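Sorting the Dark Wash Without Losing Your Mind

I put off writing about black laundry for ages, mostly because I was so bad at it. Half my closet is black (it hides coffee, what can I say) and for years everything came out of the machine a sad brownish gray with white fuzz on the knees. A few things have helped, and a couple of them cost nothing at all.

Turn everything inside out before it goes in the hamper. Before, while you're undressing! If you leave it for laundry day you'll be standing there with 6 pairs of inside-in leggings and you'll just toss them in. I know because I did it last week.

Cold water, always. I run the short cycle and skip the high spin, which seems to set creases in anything thin. My old Vorkach machine had a "darks" button that I ignored for four years, and then I read the manual and it was the cold short cycle with an extra rinse. So check your buttons.

Towels go somewhere else. I don't care if the towel is black. Towels shed, and black pants are a magnet for whatever they shed.

Check pockets twice. One tissue will ruin a whole load, and you'll be picking at it until September. If it does happen, let everything dry completely and then give it a good shake outdoors - wet tissue just smears. A slightly damp rubber glove gets the rest.

My friend Raquel Guerreiro swears by a splash of white vinegar in the rinse. I tried it with about 50 ml and my sweaters did feel softer, though I couldn't tell you if they stayed any darker. Look in your machine's manual first, as some makers don't want vinegar near the seals.

Now, finding things. Sorting black clothes in a dim bedroom is hopeless. Is it navy? Is it black? Is it a sock or the sleeve of something? I dump the lot on a light surface near a window. An old white sheet over the bed works, and navy shows itself right away next to real black.

Shiny black fabrics need their own little pile, and this is where I used to go wrong. Anything slick gets tangled up with cotton and comes out in a tight wad, and if you fold it like that the creases stay for good. Crumpled up, it's also just about impossible to identify. Look at the black bundle being held over the white dresser top: it has those glossy folds that catch the light, and I still couldn't tell you if it's something to wear or a bag. Shake a piece like that out by two corners before you decide which pile it belongs in. Then hang it, don't fold it.

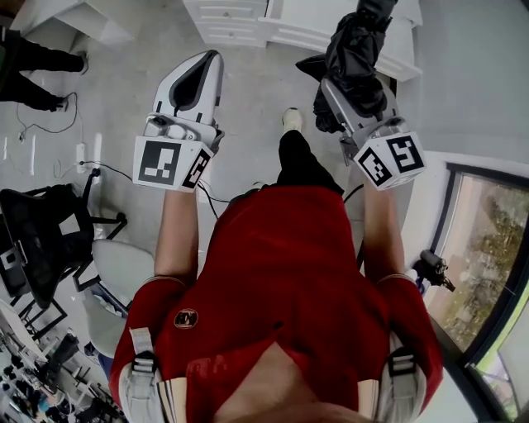
For drying, I keep black things out of direct sun and off the hot setting. A rack in the hallway does me fine. I had a folding one from Zilano with wire so thin it left lines across every T-shirt, so now I put shirts straight on hangers and hook the hangers on the rack.

Fuzz that's still there once it's dry comes off with a lint roller, or with packing tape wrapped around your hand sticky side out. Go in one direction, top to bottom, and do the seat of the pants last. That's always where the cat hair is.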